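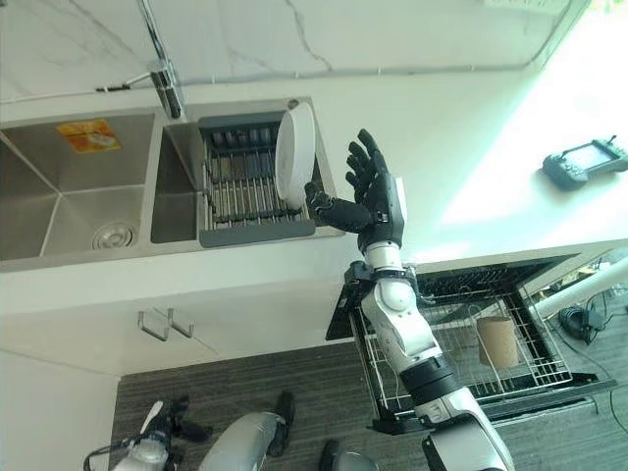
Open Day at the Irwood Beach Handball Center

The gates opened at 7 on Thursday morning and I was there before my coffee had cooled. Irwood has been getting ready for the Karnska Cup qualifiers since spring, and what a place it has become! Three full courts, deep pale sand (raked between every session), and a stand that seats 1000.

Coach Štěpánka Kubíček ran the tour herself. She let us try spin shots on the middle court, and I missed every one of mine and loved it. Then the Alosero juniors played a 30-minute exhibition against Sqalli, fast and loud, with a shootout at the end that had the whole stand on its feet. Alosero took it on the last throw. 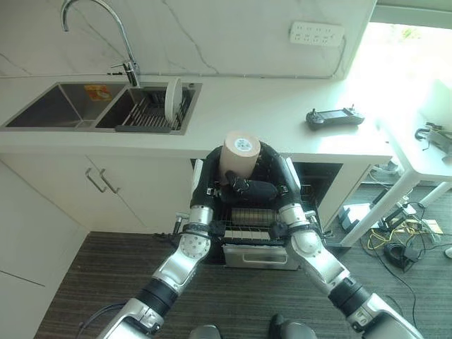
Annapurna Arumugam thought Sqalli had the better goalkeeper all morning and would go further in the qualifiers, provided they stop rushing their fast breaks. I'm still with Alosero, but she has a point about that keeper.

Entry for the qualifiers is free, and bus 7 stops right by the gate. Bring a hat, the stand has no shade until late afternoon.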